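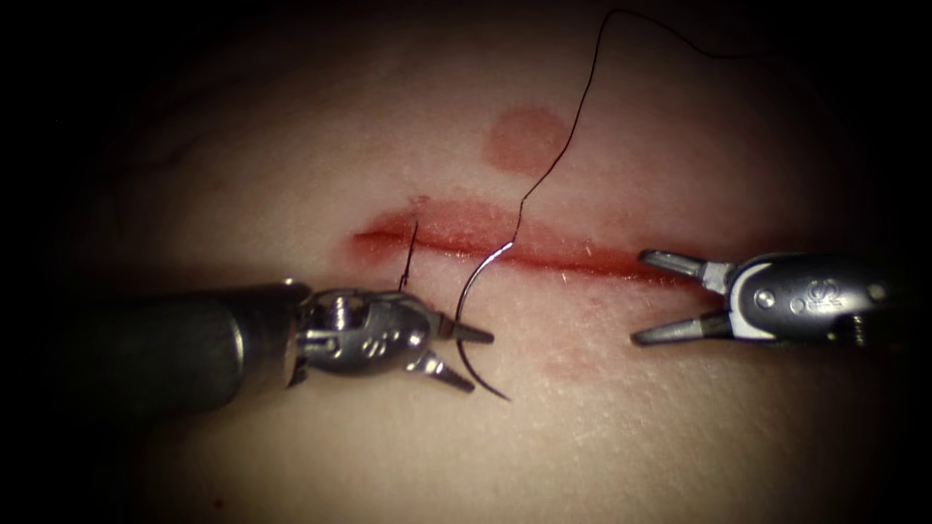
Angharad Bowen had asked for 1,059 stitches and Huiling had given her 500, and this was the quarrel between them all through August.

"The rest were me," said Huiling. "My hands on the handles. You wanted the machine to learn from the good ones, so I threw away the bad ones."

"I wanted it to learn from all of them."

They were in the kitchen on the second floor of the Fendmont building, where the kettle took a long time. Angharad had come by train from Avstead with her results in a paper folder, as she always did. She laid the sheets on the table between the cups.

The method was simple to say. A person sews, the machine watches, and afterwards the machine sews alone. They had named it Sumon, and Huiling could no longer remember who had chosen the name. When it was taught only with clean stitches, it sewed very nicely until something went a little wrong. Then it had no idea what to do. It stopped, or it pulled.

"Look here," said Angharad. "The needle turns in the jaws, and it doesn't correct. Why should it? It has never seen anybody correct."

Huiling looked. She had been a seamstress's daughter before she was an engineer, and her mother had unpicked every crooked seam at night so that the customers would not see it. It had always seemed to her a decent thing to do.

"They are ugly," she said.

"Yes."

"In one of them I dropped the needle 3 times."

"Then I want that one most of all," said Angharad.

So Huiling went down to the store and found the old disks. She had not deleted anything. She had only put it in a box and written the name of another project on the lid. Ruben Van Dijk helped her carry it up, and he asked no questions, and for this she was grateful.

The new training took 2 nights. On the second evening Huiling stayed alone in the laboratory with her coat on and told the machine to begin.
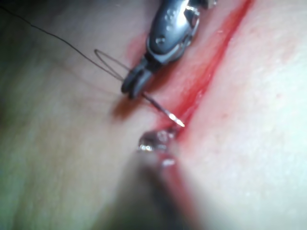
She had expected to be proud or ashamed, and she was neither of these. She stood before the screen with the close view and forgot to sit down. The upper jaws held the needle and its point shone at the edge of the red cut, and to the left of the jaws the thread had made a small open loop. Huiling knew that loop. She made it herself when she was tired and took too much thread, and a hundred times she had cleaned it out of the record. Now she waited to see if the machine would pull.

It did not pull. It moved back a little, slowly, and let the thread go slack, and then it went round by the other side. It was her own movement. She had never seen it from outside before, and she thought it looked like the movement of a person who is afraid to wake somebody.

She telephoned Avstead, though it was late.

"It went back," she said.

"How far?"

"I don't know. A little. I didn't measure."

"Huiling, you must measure," said Angharad, but her voice was warm, and there was a noise as if she was looking for a pencil. "Do it again and measure. I will wait on the line."

Huiling put the telephone on the bench, took off her coat, and set the arms back to the start.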